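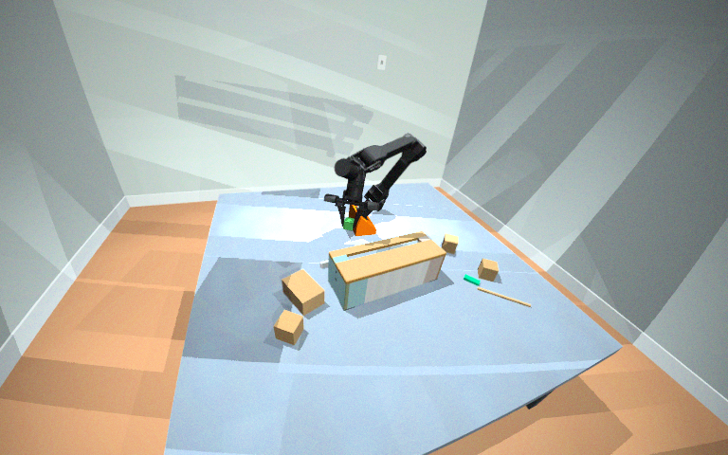
Incidencia: 285
Proyecto: Grimum, tareas de mesa y suelo en simulación
Estado: Cerrada, con una acción pendiente
Prioridad: Media
Abierta por: Cristian Castaño
Asignada a: Nilton Huamán
Componente: validación de escenas y reglas de registro
Título: Episodios aceptados con la pinza junto a dos objetos en contacto; la regla de separación no salta

Descripción

Al revisar el lote de marzo encuentro episodios que el validador da por buenos y que, según la norma interna de escenas, deberían quedar al menos marcados para revisión. El caso que adjunto es el más claro. La pinza está colgando justo encima de la colchoneta, al fondo, con la cuña naranja debajo y al lado, y el cubo verde pequeño pegado al costado izquierdo de la cuña. El resto de objetos está repartido por la colchoneta y no da problemas.

La norma dice en el apartado 4 que, si el objeto de la tarea está en contacto con otro objeto que no interviene, el episodio pasa a revisión manual antes de entrar en el conjunto. El validador lo ha dejado en "aceptado" sin aviso.

Resultado esperado: estado "revisar", con el par de objetos anotado.
Resultado obtenido: estado "aceptado", campo de contactos vacío.

Pasos para reproducir

1. Cargar la escena con la semilla 86.
2. Ejecutar el validador con el perfil por defecto.
3. Abrir el informe y mirar el campo de contactos.

Lo he repetido en mi equipo y en el servidor Clelus con el mismo resultado.

Comentarios

Nilton Huamán, 9:40
Recibido. Antes de tocar nada necesito saber qué tarea tenía asignada ese episodio. Si era empujar la cuña, el contacto con el cubo cuenta como interferencia. Si era separar cuña y cubo, el contacto es parte de la tarea y el apartado 4 no se aplica. En el informe que has pegado no viene.

Cristian Castaño, 9:52
Tarea: coger el cubo verde y dejarlo junto a la caja larga. El objeto de la tarea es el cubo. La cuña es un objeto de distracción.

Nilton Huamán, 10:15
Entonces sí se aplica. Reproducido con la semilla 86. Campo de contactos vacío, como dices.

He mirado primero lo más simple, que es si el validador estaba leyendo la versión correcta de la norma. La lee. El fichero de reglas es el vigente y el apartado 4 está activo.

Segunda comprobación: los nombres de los objetos. En el lote anterior tuvimos cuñas dadas de alta con un nombre en el catálogo y otro en la escena, y el validador las ignoraba sin decir nada. Aquí los nombres coinciden.

Sigo con los contactos.

Nilton Huamán, 11:30
Encontrado, o al menos la mitad. El validador calcula los contactos una sola vez, en el instante cero, nada más colocar los objetos y antes de que la física se asiente. En ese momento la cuña todavía no ha bajado del todo y queda una holgura con el cubo. Después la cuña se apoya, se inclina y toca. El validador ya no vuelve a mirar.

O sea, la regla está bien escrita y bien cargada, pero se evalúa demasiado pronto.

Cristian Castaño, 11:41
¿Y eso afecta a todas las escenas o solo a las que llevan cuña?

Nilton Huamán, 11:58
A todas en teoría. En la práctica se nota con piezas que no tienen una cara plana abajo al colocarlas, o que se generan giradas. Los cubos de cartón suelen quedarse donde se ponen. Las varillas ruedan un poco. La cuña es la peor.

Propuesta: esperar a que la velocidad de todos los objetos baje del umbral y calcular los contactos entonces. Si no baja en el tiempo máximo, el episodio sale como "inestable" y se descarta.

Cristian Castaño, 12:10
De acuerdo con esperar. No estoy de acuerdo con descartar sin más. La norma pide conservar el registro de lo descartado con su motivo. Si lo borramos, luego no hay manera de saber si el generador está produciendo escenas malas o si el umbral está mal puesto. Ya nos pasó con el lote de Chávez: se filtraba en silencio y tardamos semanas en ver que faltaban casi todas las escenas con objetos altos.

Nilton Huamán, 12:22
Bien. Entonces "inestable" se guarda en la carpeta de rechazados con el motivo, la semilla y el nombre del objeto que no se para. No entra en el conjunto.

Nilton Huamán, 13:05
Cambio hecho en rama aparte. Resultado con la semilla 86:

estado: revisar
regla: 4
par: cuña / cubo verde
momento de evaluación: tras asentamiento

Falta la otra mitad. En el informe aparece también un aviso que antes no salía, "efector dentro de zona de objeto al inicio". Es la regla de posición de reposo. El brazo debería empezar con la pinza por encima de la altura de seguridad, y la pinza está muy baja. No sé si es el mismo fallo o uno distinto.

Cristian Castaño, 13:20
Comprueba si la captura que adjunté es del inicio del episodio o de un paso posterior. La exporté del visor y puede que no fuera el primer fotograma. Si es de más tarde, la posición baja es normal y no hay nada que corregir ahí.

Nilton Huamán, 15:10
El aviso no depende de tu captura, lo saca el validador sobre el estado inicial. Pero tienes razón en que hay que distinguirlos. He sacado los valores articulares del estado inicial y la pinza está por debajo de la altura de seguridad desde el principio.

Causa: al añadir el perfil Clestent se cambió la postura de reposo del brazo para que las trayectorias fueran más cortas. El cambio no pasó por revisión y la norma seguía con la altura antigua. La regla no había saltado hasta hoy por el mismo motivo que la otra: en el instante cero el brazo todavía está en la postura de carga, con los eslabones más altos, y baja a la de reposo durante el asentamiento.

Cristian Castaño, 15:26
Entonces hay que decidir cuál manda, la norma o el perfil.

Para mí manda la norma. La altura de reposo se fijó para que el primer movimiento no pudiera arrastrar nada, y eso vale igual en simulación que en la celda. Si entrenamos con episodios que empiezan pegados a los objetos, la política aprende a empezar así, y luego alguien la carga en el brazo de verdad.

Nilton Huamán, 15:40
Conforme. Quien quiera otra altura que abra una solicitud de cambio y la justifique. Restauro la postura anterior en Clestent y dejo el perfil bloqueado para edición sin revisor.

Una duda sobre la norma. El apartado 4 habla de "contacto". Con el margen de colisión del simulador, dos objetos pueden dar contacto sin llegar a tocarse en la malla visual, y al revés. ¿Qué tomamos?

Cristian Castaño, 15:55
Contacto según el motor de física. Lo visual lo usamos solo para la revisión manual. Lo dejo redactado así:

"Se considera contacto el que devuelve el motor de física una vez asentada la escena. La inspección visual no sirve para aceptar un episodio que el motor marca, y sí sirve para marcar uno que el motor acepta."

Nilton Huamán, 16:02
Me vale. Añadiría una frase para la caja larga. Tiene una ranura arriba y, si un cubo pequeño cae dentro en el reparto inicial, el motor da contacto, pero también es un objeto que puede quedar fuera del alcance de la pinza. Son dos motivos distintos y convendría registrarlos por separado.

Cristian Castaño, 16:10
Añadido como nota al apartado 4: "Si un objeto queda alojado en otro, se anota además como alojado".

Nilton Huamán, 17:30
He pasado el validador corregido sobre el lote entero. Han cambiado de estado bastantes episodios, la mayoría por la postura de reposo. Los que cambian por contacto son casi todos de cuña con cubo. Ninguno de los que ya estaban en "revisar" ha pasado a "aceptado", que era lo que me preocupaba.

Inestables: 2. Los dos por una varilla que sigue rodando. Guardados en rechazados con su motivo.

Cristian Castaño, 17:48
Revisados a mano los de contacto. Correctos. En los de postura no hace falta mirar uno por uno, se regeneran con el perfil restaurado.

Una cosa que he visto al repasar: en varias escenas la sombra grande del lado izquierdo de la colchoneta oscurece bastante los objetos que caen ahí. No es un fallo de validación y la norma no lo prohíbe. Lo apunto solo para que quien revise suba el brillo del visor antes de decidir si hay contacto.

Nilton Huamán, 17:55
Apuntado en la guía de revisión.

Resolución

Se corrigen dos defectos que compartían origen, la evaluación de las reglas antes del asentamiento de la escena.

Validador: contactos y altura del efector se calculan tras el asentamiento. Si se agota el tiempo máximo, el episodio se registra como inestable y se guarda en rechazados con motivo, semilla y objeto.

Perfil Clestent: restaurada la postura de reposo conforme a la norma. Edición sujeta a revisor.

Norma de escenas, apartado 4: definición de contacto y nota sobre objetos alojados.

Guía de revisión manual: indicación sobre el brillo del visor.

Indicaciones para quien genere escenas a partir de ahora

No dar por válida una escena por su aspecto en el instante de carga. Usar siempre el informe posterior al asentamiento.

No cambiar la postura de reposo en un perfil para acortar trayectorias. Si hace falta, solicitud de cambio con revisor.

No borrar episodios rechazados del lote hasta que se cierre la revisión.

Si se da de alta un objeto nuevo sin base plana, probarlo antes solo sobre la colchoneta y comprobar que se para dentro del tiempo máximo.

Anotar la tarea y el objeto de la tarea en el informe. Sin ese dato no se puede saber si el apartado 4 se aplica.

Acción pendiente

Añadir el campo "tarea" al informe que exporta el validador. Ahora hay que buscarlo en otro fichero. Responsable: Nilton Huamán. Se sigue en incidencia aparte, enlazada a esta.

Cristian Castaño, 18:05
Cierro. El lote regenerado queda en Clelus, en la carpeta de siempre. El antiguo se conserva en solo lectura.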